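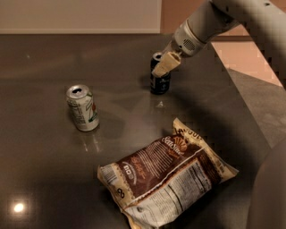 Item 4: drinks cans on the meeting room table

JANDANO HOUSE USERS' GROUP
Minutes of the meeting held on Thursday at 7 pm in the ground floor meeting room

Present: Chepkoech Rugemalira (Chair), Ferdinand Eberhard, Hoi-yan Cheng, Mwanahawa Kinyua (minutes)
Apologies: Mutua Kinyua

1. Minutes of the previous meeting
The minutes were agreed as a correct record, subject to one amendment. Under item 3, "Plakora" should read "Kombo". The Chair signed the amended copy.

2. Matters arising
Mr Eberhard reported that the replacement blind had been ordered from Kombo and that delivery was expected in March. The broken cord had been tied back in the meantime.
Ms Cheng had written to the landlord regarding the side door and had received an acknowledgement only. Carried forward.

3. Room bookings
The group noted 97 bookings since the start of the year. Two groups had asked for an earlier start on weekday mornings. It was agreed that the room could be opened at 8.15 on request, provided that the key was signed for the evening before.

4. Drinks and the condition of the table
The group considered the dark gloss table and the cans left standing on it. Ms Cheng observed that a can with its lid already opened was easily knocked over, and that the gray carpet lay directly beside the table. Rings had been polished out twice since the autumn by Plakora, at a charge of £19 on each occasion.
Mr Eberhard asked whether drinks should be kept out of the room altogether. The Chair did not support this, as several bookings ran over the lunch hour. After discussion it was AGREED:
4.1 that canned drinks continue to be permitted, on coasters;
4.2 that a set of 15 cork coasters be bought and kept in the room;
4.3 that users take their cans away with them, opened or unopened, at the end of each booking;
4.4 that the table be wiped with a soft dry cloth only. Spray polish is not to be used.
Action: Ms Cheng (coasters); Mr Eberhard (wording for the notice).

5. Recycling
The collection contractor, Aron, had confirmed that cans should be emptied before being placed in the recycling. Crushing them is not required. The Chair asked that this be added to the notice under item 4.
Action: Mr Eberhard.

6. Any other business
Mrs Kinyua reported that the spare key had been returned by Mutua Kinyua and was now in the office safe.

7. Next meeting
To be confirmed by the Chair once the hall calendar has been issued.

The meeting closed at 8.20 pm.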